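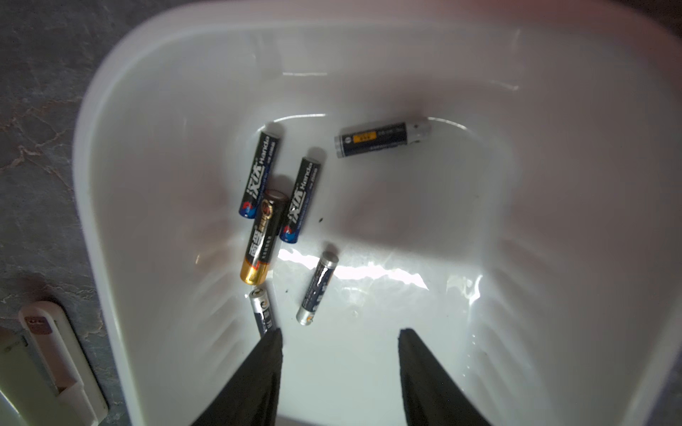 ## Chores corner: is a machine ready for the battery drawer?

Every house we know of has a drawer with loose batteries in it. Some are fresh, some are dead, and a few have been rolling around since the last remote control was thrown out. Sorting them is the kind of job that never makes it onto a list, and so it's the one readers of the Pratulum newsletter keep bringing up when we ask what they'd hand over to a robot first (dishes came second, and laundry, to our surprise, a distant fifth).

So this month we've been thinking about batteries, and about what a pair of robot arms has to get right before anybody would trust them with a handful. A person doing this job hardly looks. You reach in, your fingertips find the edge of one, you roll it up against your thumb and out it comes. A two-fingered gripper has a harder time of it. Batteries are smooth and round, they like to lie across one another, and a shiny tray throws back glare just where a camera would like a clear view. Then there are the sizes. A grip that suits a fat cell may close on nothing at all when it meets a slim one, and a nudge in the wrong spot sends the whole lot rolling.

Standing them up is another matter again. We tried it at the kitchen table in March, using only two fingers of one hand, and we'd encourage you to do the same - it's much more annoying than you'd expect! The battery has to be held straight and let go without a wobble, and the next one has to go down close by without knocking over its neighbor.
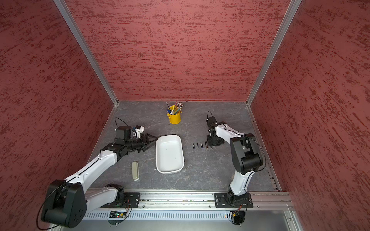
*Five batteries on end beside the white tray, with one arm on either side.*

Can machines do it yet, then? Our feeling is yes, in a small and tidy way. Give a pair of arms a flat surface, walls around it, a tray that stays put and a short list of things to handle, and a job like this is well within reason. Your own drawer is a different story, what with the rubber bands, the takeout menus, the key to a bike lock you no longer own, and all of it in the dark under the counter. We wouldn't hold our breath for that one, though we'd be happy to be wrong.

The shop floor will likely get there before the kitchen does. Small parts come out of trays all day long in a shop, the trays are the same from one shift to the next, and the lighting can be fixed once and left alone. Several of you wrote in to say much the same, and one reader added that she'd gladly rearrange her whole pantry if it meant never refilling a flashlight again.

Next time we'll take on folding dish towels, which we've been putting off. If you have a chore you'd like us to look at, just reply to this newsletter and tell us how you do it by hand, with as much detail as you can stand to type.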